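Skorard Kitchen Planner: is it worth paying for before you buy the arm?

Reviewed by Apolline Charpentier

I spent most of December putting together an equipment budget for a small meal-prep business that wants one robot arm for plating and clearing. Arms are expensive, and so is moving one after it has been bolted down in the wrong spot. The owner, Veerle Van der Linden, asked me to test a layout on screen first. I used Skorard Kitchen Planner for that, on a paid license, and kept it open for more than 300 hours.

What it does: you build a room, drop in an arm from the library or import your own, put dishes and small items on the counters, and run pick and place jobs. At the end you get a reach report and a parts list you can paste into a quote request.

Setup took an afternoon. The room templates are good. I started from the home kitchen one, with navy cabinets and a marble island, and changed the counter height to match ours. Swapping the cabinet colors is possible but slow, so I left them alone.

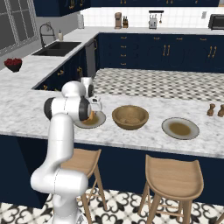
Reach was the question I cared about most. Our first plan put the arm at the end of the work counter, which looked fine on paper. The report said it could get to everything in the near half and would be at full stretch for the last few items. We had two choices: a longer arm or a shorter work area. The longer arm added a lot to the quote. The shorter work area cost nothing, so we went with that.

The second useful thing was clearance. The planner flags any spot where the elbow passes over a place a person might sit or stand. I had not budgeted for a floor scanner. Now there is a line for one.

The parts list is weaker. It picked a Burkudon mount that our installer would not use on a tile floor, and it left out the cable cover and the spare gripper fingers. Check it by hand before you send it to anyone. Prices in the catalog are also out of date in places, and there is no way to see when one was last changed.

Grip results should be treated as a first guess. Plates come out looking easy in the simulation. Weight and friction can be edited for each item, but the default values are the same for every plate, and I would not choose a gripper from them. Ask the seller for a trial with your own dishes.

I also tried Fakeo, which is cheaper. It draws faster and the menus are simpler, but it has no clearance check, and I had to type in the arm's limits myself. If you already own the arm and only want to rearrange the room, Fakeo is enough.

Support was fine. I wrote in on a Saturday about a failed import and had a working file on Monday.

The license is $423 for a single seat, with two export formats included. Against the price of an arm and a mount, I had no trouble putting that in the budget. Buy it early, before you ask for quotes, and cancel the renewal if you only have one room to plan.

Good: reach report, clearance check, room templates
Bad: old prices, parts list needs checking, same default for every plate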